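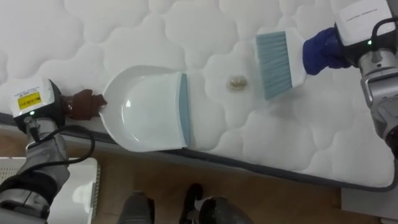
White quilted top, gray piping along the edge

Filed under: Home & Garden > Bedroom > Mattresses and bedding

New mattress smell + squeak, keep or send back?

posted by gretbridge_renter

Got a new mattress in June, paid 691 for it at Guerra in Linham. Quilted top, puffy panels, no complaints about comfort. Two things though. It still smells a bit, sort of like glue, worse when the bedroom door's been shut all day. And there's a squeak when I roll over to the left side. Frame is the old one, wood slats, never squeaked before. Store says I can swap it but there's a pickup fee and I don't have a car that fits it. Also crumbs and dust get down in the stitching and I can't get them out. Would you send it back or wait? Don't want to miss the return window.

Skamadness
Squeak is the frame. Foam doesn't squeak, springs can, but new ones hardly ever do. Pull the mattress off, lean on each slat one at a time. When you find the noisy one put a bit of old sock or felt under the end. Tighten the bolts while your in there. Took me one evening.

Smell - windows open, strip the bed, leave it bare as long as you can stand. Mine was gone in 2 weeks. Baking soda helped a little, vacuum it off after with the brush head. Same brush gets the crumbs, go along the seams and not across.

I'd keep it. But ask Guerra for the last return date in writing, email is fine.

linhamlou
send it back. i paid 450 for one that smelled and it never went away. life's too short

slatbed_697
Agree with the first reply mostly. One thing to add, check the gap between slats. New mattress is probaly heavier than your old one and if the slats are far apart it dips and rubs on the side rail. That was my noise. Bought a few extra slats at the lumber place in Gretbridge, cut them to length, done. Cheaper than the pickup fee by a lot.

Don't wet the top to clean it btw. Takes forever to dry with all that padding. Damp cloth at most, then a fan on it.

Contact us | Terms | Back to top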